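Ondora – Manzano Workshop
Minutes of the safety and faults meeting, October

Present: Yolanda Vidal (chair), Bonifacio Valcárcel, Benito Marín, Severino Cordero (minutes)
Apologies: Baltasar Valcárcel

Meeting opened at 9:15 a.m.

1. Previous minutes
Accepted with one correction. The spare finger screws were ordered from Turton, not Janstead.

2. Fault 321 – jaws closing without a command
Benito reported on the fault with the hand-held gripper. He was moving to the power strip task when the jaws closed on their own and would not open from the trigger. He let go of the handle and switched off at the bench. No one was hurt. The log shows the motor holding at its current limit for 2 seconds before the controller dropped out.

Bonifacio has read through the log. The position reading jumped by 2000 counts in a single step, and the controller closed the jaws to correct for it. He thinks the encoder cable is the likely cause but has not been able to get the same jump by flexing it. Yolanda asked whether it could be software. Bonifacio said he could not rule it out – the limit check on that reading was taken out in the summer and never put back.

The power strip task was discussed next. Severino pointed out that the work puts the fingers right over the outlets and buttons, and that the task sheet does not say whether the strip should be plugged in. Benito said people have done it both ways.
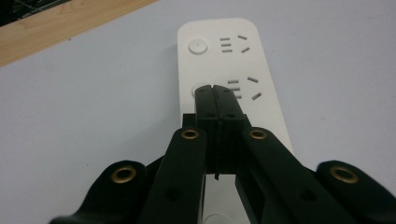

Item 2: gripper with jaws closed over the power strip.

Agreed that the strip is to be unplugged for all work with the gripper until further notice. Yolanda will change the task sheet and put a copy on the bench.

Benito asked if the other tasks could carry on with the second gripper. Agreed, provided the limit check is back in first. The faulty unit is to be tagged and kept out of use.

3. Stop switch
The bench switch is hard to reach when standing on the left side. Severino has a quote from Janstead for a foot switch. Baltasar sent a note asking that it cut motor power directly and not go through the controller. Agreed. Severino to confirm this with Janstead before ordering.

4. Fault reports
Yolanda said 5 reports are still open, two of them with no description of what the operator was doing. Benito will fill in the one that is his. The other has no name on it.

Actions
Bonifacio – restore limit check, swap encoder cable, repeat bench test
Yolanda – task sheet
Benito – tag faulty unit, complete open report
Severino – foot switch query to Janstead

Meeting closed at 10:05 a.m. Next meeting when the bench test results are in.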